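Filed under: Robots at Home, Long Reads

I have been folding laundry for most of May, and I want to get some of it written down before it all blurs together. The short version is that I show a robot how to do housework by doing it myself, with a gripper in each hand in place of my fingers, and that it has made me a much slower and much more thoughtful folder of clothes.

We call the project Niter. The plan is 400 good demonstrations of tidying a bed, and as of this morning I have 288 of them (my spreadsheet and I are very proud). A good one means the clothes end up folded and put down neatly, with no fumbling in the middle that I would be embarrassed for a robot to copy.

The grippers took some getting used to. Each has two black fingers with dotted blue pads on the inside, and for the first few days I kept pinching the bedspread along with whatever I was trying to lift. Olive trousers on a floral bedspread are a fine test of patience, I can tell you, especially with a pocket flap that wants to go its own way! I've learned to open the fingers wide, come in low, and wait a moment before I close them.

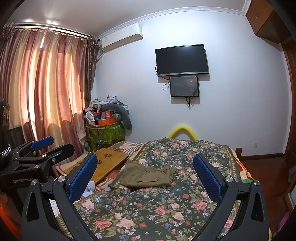 Things I do differently now

I used to work in long sessions, four hours at a stretch, and the last hour was always rubbish. My hands got tired and I started snatching at things. Now I stop after three short rounds and make tea, and when I play the recordings back I can hardly tell the first from the last.

I also leave more of the ordinary mess where it is. In the beginning I cleared the bed completely before every take, which made for lovely clean recordings of a bed that no one sleeps in. So the lap desk stays these days, and so does the crumpled cloth, and I work my way between them.

Socks are next, and I'm a little afraid of socks.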